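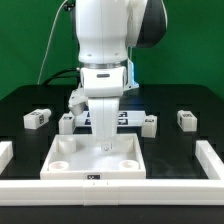 Brazo blanco con la pinza cerrada sobre la bandeja de postes.

Mantenimiento de la pinza en la celda Brornik

Con la celda sin tensión, limpiar los dedos con un paño de microfibra y alcohol isopropílico. Las puntas transparentes, solo con agua jabonosa: el alcohol las vela.

Revisar los tornillos del soporte lateral cada 50 horas. Si hay juego, apretar en cruz y volver a calibrar.

Las etiquetas de marcadores se limpian en seco. Una esquina levantada obliga a cambiar la etiqueta entera (recambio Gramo 2617).

Dejar holgura en los cables y girar la muñeca a mano hasta ambos topes antes de dar tensión.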